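Re: [grippers] Sirkton fingers vs. the old ones

Sigrun Ljungberg wrote:
> Did you ever get the Sirkton fingers to hold a cylinder upright?
> Ours let go after 3 tries and I took it personally.

Upright, yes. I dropped the closing force to 30 percent and both arms now hold one in or over the red bin without arguing.
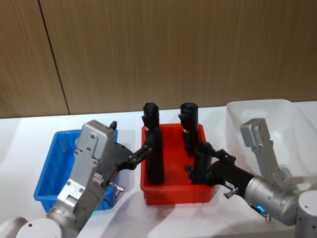 The right one still likes to tilt its cylinder a little. I blame the wrist offset, and the wrist offset blames me. What firmware are you on? We're at 2124.

Daithí Gilmartin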